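Teaching Druditar to Fold: Collecting Towel Examples by Remote Control
Project report, November 2020
Kobe Dijkstra and Veerle Bakker

Why towels

When we started planning in April, we had our hearts set on shirts. Our supervisor listened patiently and then asked how many collars we wanted to fold before the end of the term, and that settled it. A towel has four corners and no sleeves, but it still slumps and twists in ways that are hard to write rules for, and so it seemed a friendly place to begin with learning from examples.

How we collected the examples

Druditar is the name we gave our whole setup, from the two arms to the recording software that Veerle wrote (and rewrote, twice). One of us steers both arms by hand while the program saves the joint positions, the gripper openings and the view from the head. Each recording is one attempt, from the first grasp until the towel is let go. We kept them to 40 seconds, which felt terribly short in the first week and quite generous by the end.

The part we practiced most was the stretch. Both grippers take hold of an end of the towel and draw it tight over the table, so that every fold starts from a flat piece of cloth. Pull too little and the middle sags — pull too much and one end slips out, and you start over. Kobe has the steadier hands for this, and I am happy to put that in writing.

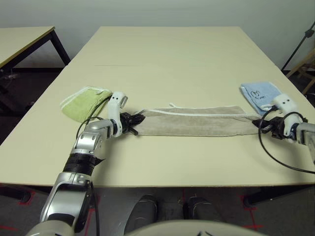 What we kept and what we threw away

We recorded nearly 300 attempts and went through all of them together, usually with a pot of tea. Of these we set 32 aside because the towel had slipped or the operator had stopped halfway to think. We did wonder whether the hesitant ones might be useful too, and we saved them in a separate folder called Walwood for whoever takes over the project.

What we would do differently

We would change the towels more often. In our early sessions we used the same one over and over, and the trained model became rather fond of it: it did nicely with that towel and reached for the wrong spot on others. We would also write the session notes right away, while we still remember who was steering. My own notes from the first week are mostly arrows.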